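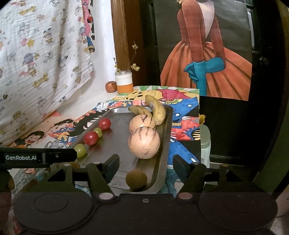

A student on last year's course objected that a block of flats is worth whatever the last one down the road fetched, and that the rest is arithmetic for show. Keep the objection in mind. Comparable sales do matter, but they need adjusting.

Session 9: Income and price

Start with net operating income - rent collected, less running costs, before any loan payments. Divide it by the price and you have the yield. The Skonari building in Melbridge has 70 flats, 2 of them kept for staff, so rent comes from 68.
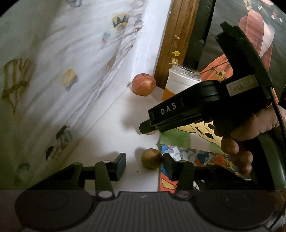 Staff flats still cost money to heat and insure, so leave them in the running costs. Amrani's sale sheet took them out, and the yield looked better than it was.

Does a higher yield mean a better purchase?
It may only mean that buyers expect empty flats or large repairs.

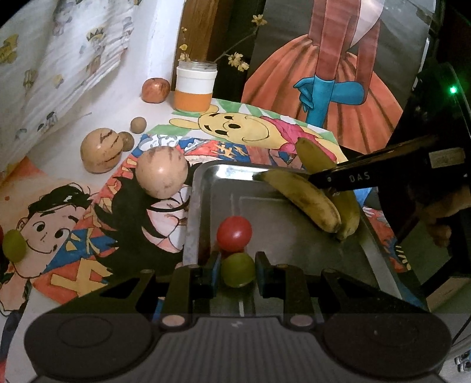
Should loan payments be taken off before working out the yield?
They are left out, as they depend on the buyer and the lender.

For November: read the Urau sale sheet and rework the yield with all costs included.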